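Clearances first, then speed: writing house rules for simulated grippers

By Larasati Lumbantobing
September 26, 2026

Ilir Shehu keeps the rulebook for manipulation trials at Uniyal, and it is shorter than it used to be. The version adopted in December ran to five pages. The current one fits on three.

"People skipped the long one," he says. "Now each rule is something a reviewer can check from the wrist view."

A run starts with the fingers open and nothing between them. The operator stops short of the object, looks at both fingers, and only then closes. Shehu wants the same order in simulation as on hardware – he says bad habits carry over.

"If you clip a door trim in the simulator, log it. A contact is a contact."

The wrist views he goes by are rendered ones, over open floor and at a tabletop.

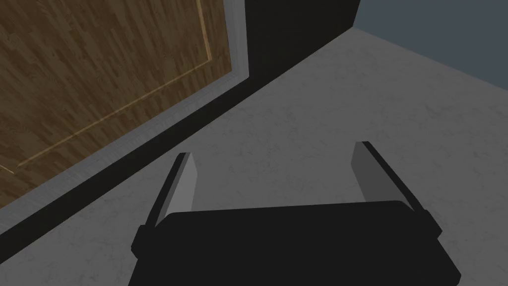
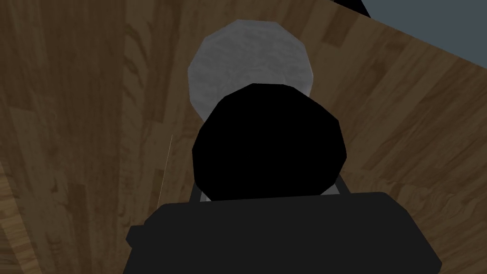
What reviewers sign

Each batch of 1,000 runs gets a second reader. Dayana Agudelo does most of them and rejects any run with a missing log. "I don't guess," she says.

Comments (2)

Wai-kit Pan: Do you apply the stop rule to both arms or one at a time?

Lợi Tăng: We tried this at Clililwood. Rule 4 took some arguing.

Contact | © 2026 Drirnham | Back to top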